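Chapter 8: Stone Underfoot and All Around Us
Paulauskas -- July 2014
Reading time: 8 minutes

Pick up a pebble on your way to class tomorrow and keep it in your pocket for a day. It is older than your school, older than your town, very likely older than the hills you can see from the bus. I still get a thrill from that, and I hope that by the time you finish this chapter you will too!

In Chapter 7 we followed melted rock up through the crust and watched it spill out as lava. Most melted rock never makes it that far. It stalls deep down, sometimes miles below the surface, and cools so slowly that its crystals have time to grow large enough to see without a lens. Granite forms this way. The old quarry at Olbridge is a wonderful place to see it, with its walls of gray and pink rock cut 80 feet straight down, and we will come back to it in Section 8.3, when we talk about joints and why the blocks there break so squarely.

Sand and mud tell a different story. They settle in layers, get buried, and turn to stone under the weight of whatever lands on top. The river bluffs at Nokusville show 41 separate beds, some as thick as a door is tall and others thinner than this page. Each one was once the bottom of something -- a pond, a river channel, a shallow sea.

Then there are the rocks that have been changed. Heat a limestone and squeeze it hard enough, and its grains grow together into marble. Do the same to shale and you get slate, which splits into sheets so flat that people have roofed houses with it for centuries.

You don't need a quarry or a bluff to begin. Builders use the word "granite" loosely, and plenty of dark counters sold under that name would be called gabbro by a geologist, but they are real rock all the same.
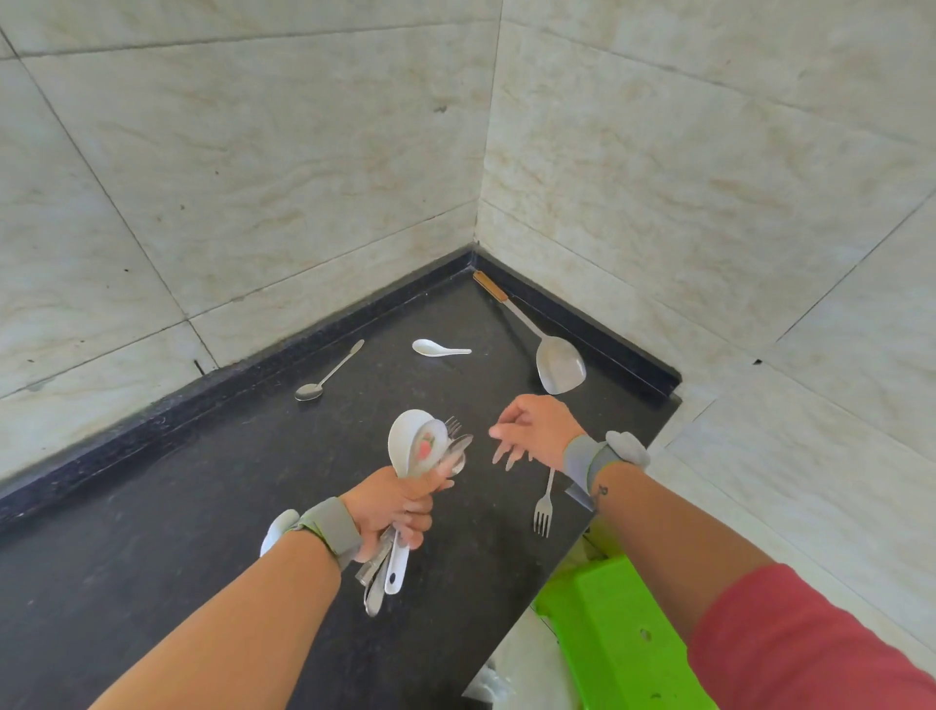
Start a rock log this week. Give each entry a place, a color, a grain size (coarse, fine, or too small to see), and your best guess at how the rock formed. Guess boldly! You will go back and correct your entries after Section 8.4 -- use pencil.

Key terms: igneous, sedimentary, metamorphic, bed, joint, grain size

Copyright Jodden Press | Contact | Back to top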